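Ernolmont Support Desk
Ticket: Artist page shows the wrong bio, and the new EP is split across two profiles
Product: Priltora artist pages
Opened by: Zane Rebane
Status: Solved

Zane Rebane wrote:

Hi all! First of all, I love what you've done with the new artist pages. The tour map is brilliant and people keep telling me how they found a show through it. So please read the rest of this in a cheerful voice, even though it's a bit of a muddle.

I make songs under the name Sala. Half synth pop, half the old dance tunes my gran used to play on the accordion, sung in two languages and sometimes both in one line. My new EP, Mornberg, went up in February and four of the five tracks landed on my page with no trouble at all. Track three, the duet, has gone to another Sala, who seems to be a choir. They sound lovely! But they aren't me, and my bio has now been swapped for theirs as well, so my page says I was founded by a music teacher and rehearse in a church hall.

What I've tried so far:

Logged out and back in on the laptop and on my phone. Same on both.

Pressed "Refresh from distributor" on the release tab. It spins, says "Up to date", and nothing changes.

Pasted my own bio back in and saved it. It shows properly for a minute or two, then I reload and the choir is back.

Looked at the track details with my distributor. Artist name is Sala, featured artist is spelled right, the code for the track matches what I have on my own sheet.

I've got a launch show coming up in a room that holds 150, and the venue links straight to this page, so I'd be so grateful for a hand.

Support replied:

Hello Zane, thanks for such a clear write-up, and congratulations on the EP. I had a listen while reading your ticket and the duet is gorgeous.

Names shared by more than one act are the usual cause here. Could you check two things for me? Under Settings, then Identity, there should be a line called "Artist key". Please tell me whether it says "Locked" or "Open". Then, in the distributor's form for track three only, see if the artist key is filled in or blank. On an EP the key is entered once per track, and it's easy to miss one.

Please leave the bio alone for now. Every save starts a new sync and it makes the log harder to read at our end.

Zane Rebane wrote:

Ooh, good shout. Artist key says "Open". And yes, track three is blank! The other four all have it. I uploaded the duet last, after we redid the vocal, and I must have gone straight past that box.

I've put the key in and resubmitted. Distributor says up to 18 hours. Hands off the bio, promise. 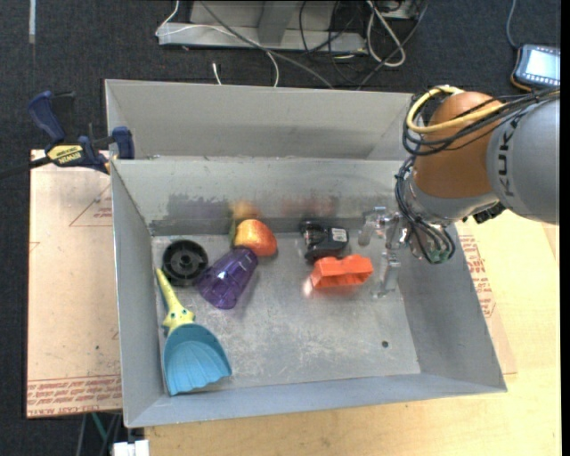

While I wait, could I ask whether play counts will come across with the track? The duet has been doing really well on the other page, and my singing partner has been sharing it everywhere. I'd hate for her to have to start again from nothing. Also, does the choir need to do anything? I'm happy to write to them myself. I'd quite like to, having heard their stuff.

Support replied:

Plays belong to the recording and not to the page, so they'll follow it across. Playlist adds are the same. The only thing that stays behind is any comment left on the choir's page, and we can't move those.

The choir doesn't need to do anything. We've let them know a track that isn't theirs will be leaving.

Zane Rebane wrote:

Update! The duet is home! All five tracks in the right order, artwork showing, plays all there. I did a small dance in the kitchen.

Bio is still the choir's, though. I haven't touched it. I also noticed the tour map has gained a carol concert, which I would go to, but I'm not singing in it.

Support replied:

Glad the track has moved. The bio and the dates come from a separate feed, and that one got joined to the choir's when track three went in without a key. I've split the two feeds by hand. Please do these in order:

1. Go to Settings, then Identity, and change the artist key from "Open" to "Locked".
2. Open the Bio tab and press "Clear", then save it empty.
3. Wait until the green "Synced" note comes up.
4. Paste your bio in and save.
5. On the Dates tab, untick "Accept dates by name". Leave "Accept dates by key" ticked.

If the bio goes back again after step 4, send me the time you saved it and I'll find it in the log.

Zane Rebane wrote:

Did all five. Step 3 took a while and I wasn't sure if I was meant to see the note on the Bio tab or the main page. (It's the main page, top right, for anyone else reading this.) Saved the bio at 22 past four, reloaded straight away, reloaded again after tea, and it's still mine! Accordion gran is back in the first line where she belongs. The carol concert has gone too.

One tiny leftover: in search results, the little grey line under my name still says "Choir".

Support replied:

Thanks for the note about where "Synced" appears, I'll pass it to whoever looks after the help pages. The grey line is the search index, and it rebuilds overnight. Nothing to do but sleep on it.

Zane Rebane wrote:

Morning! It says "Singer, songwriter" now. Everything's right on the laptop, on my phone and on the venue's link. Thank you so much, you've been wonderful to deal with, and I've learnt more about artist keys than I ever expected to.

I did write to the choir in the end and their director wrote back the same day. She'd been playing the duet to the altos! We're talking about doing a version of the last track together. If that happens we'll have two Salas on one recording, so is there a right way to enter it? I'd rather ask first this time.

Support replied:

What a lovely result. Yes, there is. Enter both artists as main artists, each with their own key, and add something after the name in the "Display as" box so listeners can tell you apart, such as "Sala (choir)". The display text doesn't affect which page it goes to, only the keys do. Send the draft to us before you release it and we'll check that it points to both pages.

I'm marking this as solved. Replying will open it again.

Ticket notes (visible to all)
Cause: blank artist key on one track, which joined the bio and dates feeds of two artists with the same name.
Fix: key added and track resubmitted, feeds split by support, artist key locked, bio cleared and saved again, dates by name switched off.
Also affected: search label, corrected at the overnight rebuild.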